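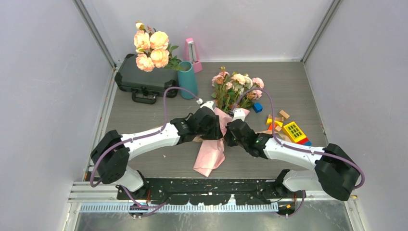
Split from the Fludex ticketing thread. I spent Friday at the Nartey house museum and timed the rooms against the posted route sheet. Sixteen rooms, timed entry, 92 minutes if you follow the sheet exactly. The order is wrong for the light. You get the west salon before noon, when the ceiling fresco is in shade, and the courtyard loggia last. The salon walls are hung with silk in a warm pink, but only after 3 p.m. In the morning it reads as brown. Has anyone been allowed to walk the route in reverse?
- posted by gridsquare

Reverse is not permitted. The stair between the library and the chapel is one-way under the fire plan. I asked in August and was shown the plan. What you can do is book the last slot and skip the map room, which puts you in the salon at a better hour.
- posted by tallowend

Disagree on skipping the map room. It holds the only original floor in the building. Everything else was relaid after the flood, and the salon silk is a reweave, so you would be giving up original fabric to look at a copy in good light.
- posted by ostler_k

The silk is partly a reweave. The panel left of the fireplace is old. Compare the selvage, it is narrower and the repeat is off by a finger's width. The Faria guidebook covers this in the appendix, second edition only.
- posted by tallowend

I have the second edition. It says "restored", which could mean either.
- posted by ostler_k

Practical note for anyone going: the bag limit is enforced at the door, and the lockers take coins only. The Mesau tram stops 200 meters from the side gate, but the side gate is exit only, so add the walk to the front. Audio guide has 2 languages. The track for the chapel describes the altarpiece that is currently out on loan.
- posted by pemmican

Thanks. Booked the last slot. I will keep the map room in and cut the porcelain corridor, which I have seen. Will check the fireplace panel if the rope is not in the way.
- posted by gridsquare

The rope is in the way. Bring opera glasses.
- posted by tallowend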